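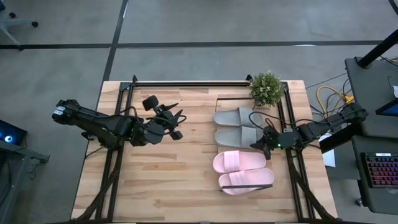

Reviews > Trading Software > Back Office

Tukance Desk Reports: Good Numbers, Slow Morning

By Nabila Ragab
June
4 min read

I work in the back office of a small currency broker in Bramden. We have 417 active client accounts, and every morning I must send the owner a summary of deposits, withdrawals and open positions. For a long time I prepared it in a spreadsheet. In spring we bought Tukance Desk Reports, a program which connects to the trading server and prepares such summaries by itself. I have used it daily for two months, so I think I can write a fair opinion.

Installation was not difficult. You enter the server address, a login with read rights, and the time when your trading day closes. Please be careful with this last field. The default is midnight by the clock of your own computer, and our server keeps a different time. My first week of reports had the swap charges on the wrong day, and I had to send them again.

The part I like the most is the exposure report. It groups the positions by currency and not only by symbol, so a client who buys euro against dollar and sells euro against yen is shown correctly. Our previous program, Soltberg, could not do this without an extra module. You can also click any total and see the accounts behind it. When the owner asks me why the number for gold is so high, I have the answer while he is still on the phone.

Deposits and withdrawals are also handled well, with one exception. Bonus credits are counted as deposits unless you write a rule for them by the comment text. The rule editor is simple but it is sensitive to capital letters, and our dealers write "Bonus", "bonus" and "BONUS" as they wish. I made three rules and now it is fine.

The weak point is speed. The full morning report takes 57 seconds for our accounts, and during this time the program does not respond. If you click on the window, Windows offers to close it. My colleague Hefin Pritchard accepted this offer two times and lost the report. I would like to see a progress bar, or better, a report which is built in the night and waits for me.

Export to PDF looks clean. Export to Excel puts the currency sign inside the cell, so the column is read as text and cannot be added. I wrote to support and they replied the same afternoon with a setting that removes the sign. It is under Regional, in the second tab. I had not looked for it there.

We also tried the demo of Biwott. It is faster and has nicer charts, but it keeps only thirty days of history, and our auditor wants a full year.

My rating is 4 out of 5. I would recommend it for a broker of our size. With several thousand accounts, ask for a trial on your own server first and measure the morning report.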